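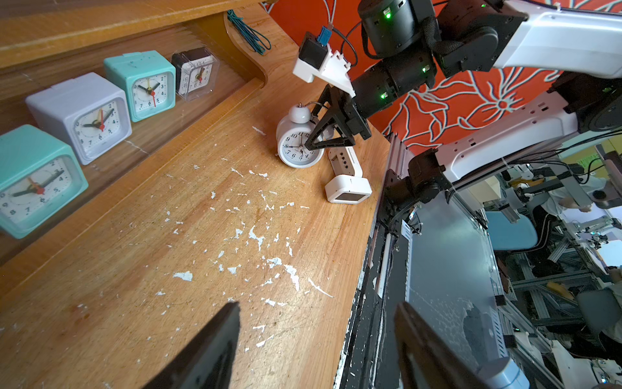
How I Get Dried Paint Off an Old Wooden Desk (and Keep My Clocks Happy While I'm At It)

I have a thing for cheap alarm clocks. Little square ones, round ones with bells, the digital kind with the holes along the top, I love them all. They live on and around an old honey-colored desk that has been in my life since my aunt Mariann Boros decided she was done with it. It's a great desk! It is also covered in white paint flecks, mostly right in the middle where you'd want to write a letter.

I've now cleaned up three desks like this (two of mine, one for my friend Milagros), so this is my method. It's slow but easy, and you won't wreck the finish if you go gently.

What you need

A plastic scraper or an old loyalty card
A soft brush, the kind for dusting blinds is fine
Two cotton rags
A bowl of warm water with a squirt of dish soap
Rubbing alcohol and some cotton swabs
Paste wax
A shoebox lined with a dish towel, for the clocks

Step 1: Move the clocks

Take the batteries out first if you're going to be at it a while. I skipped this once and had a twin-bell go off inside a shoebox at 6 in the morning, and I'd rather not talk about it. Lay the clocks face up on the towel, one layer only. The clear plastic ones scratch if you look at them wrong, so those get a corner to themselves.

If you care about the order they go back in (I do, the two teal ones are never allowed to touch), jot it down on a scrap of paper.

Step 2: Brush before you scrape

Brush the whole top with the grain and see what comes off. You might be surprised how much is only sitting there. Sweep it into a dustpan and not onto the floor, where you'll track it through the house for a week. Ask me how I know.

One serious note: if the paint could be really old, test it for lead before you brush or scrape anything. Hardware stores sell kits.

Step 3: Scrape the stuck bits

Hold the card almost flat and push along the grain, short little strokes. A fleck that's ready to go will pop right off. If it doesn't, leave it for the next step, don't dig! I dug at Milagros's desk and there's still a gouge in it shaped like a comma. She puts her coffee there.

Step 4: Soap, then alcohol

Wipe with a well-wrung rag and dry it right away. For stubborn latex paint, dab a swab in the alcohol, hold it on the fleck for a few seconds and roll it off. Try it somewhere hidden first - shellac hates alcohol and will go cloudy or gummy on you. If that happens, stop and stick with soap and patience.

Step 5: Wax

Let the desk dry overnight. Then rub on a thin coat of paste wax, wait until it hazes, and buff it with the clean rag. Worn spots drink up more, so give those a second go.

Step 6: Clocks back home

Wipe the cases with a barely damp cloth, put the batteries in and set them all from the same source (I use my phone). Mine drift apart again by the end of the month and I've made my peace with it. The little ones go back up on the ledge, the bigger ones at the back by the wall.

The whole job took me two evenings, 80 minutes the first night and a bit less the second. I still find the odd white speck in the grain and pick at it while I'm on the phone.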